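Sallham Student Robotics Program
Sunday, April 19, 2020

1/ The Sallham Student Robotics Program is pleased to share an update on the Nesel project, the spring assignment for our second-year group. Posts on the work so far follow in this thread.
18 likes · 4 shares

2/ Nesel asks students to collect demonstrations of two-handed handling of small, soft items. Each student works with a pair of hand-held grippers and records short runs, which the group later uses to train a simple control model.
11 likes · 1 comment

3/ The target for the term is 200 accepted runs. As of this morning, 72 have passed review. A run is accepted when both grippers stay in view from start to finish and no item leaves the plate by accident.
9 likes · 2 comments

4/ Fruit was chosen as the first item set. Round items roll, differ in size and firmness, and are easy to replace. Students were asked to include at least two kinds on every plate and to change the order in which they are picked up.
14 likes · 3 comments
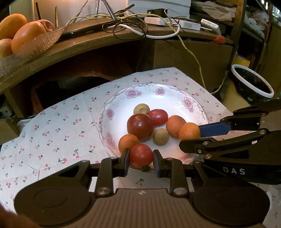

5/ The most common fault in rejected runs is closing speed. Students tend to close the fingers too quickly on small items, and the item slips sideways before the grip is set. The revised instructions ask for a pause of one second before lifting.
12 likes · 1 share

6/ A second fault concerns the two hands working at once. When both grippers approach the same plate, one may block the view of the other. Students should agree on a left side and a right side before recording and keep to them for the full session.
7 likes

7/ Andor Halász, instructor for the second-year group, has reviewed every submission to date. His written notes are in the shared folder under "Binari," the name the group has given to its review log. Please read them before sending new runs.
10 likes · 2 comments

8/ Sessions are limited to 10 runs each. Accuracy drops toward the end of longer sittings, and the later recordings are seldom usable. Finger pads should be wiped between sessions and checked for wear.
8 likes · 1 comment

9/ The next stage, Mets, will replace fruit with folded cloth and small boxes. It opens once the 200 runs are complete. Teams of 4 will be assigned at that time, and requests to change teams must be made in writing.
13 likes · 2 shares

10/ Results from both stages will be presented at the program's open evening in November. Families and former students are welcome to attend - registration details will be posted on this account.
26 likes · 5 comments · 6 shares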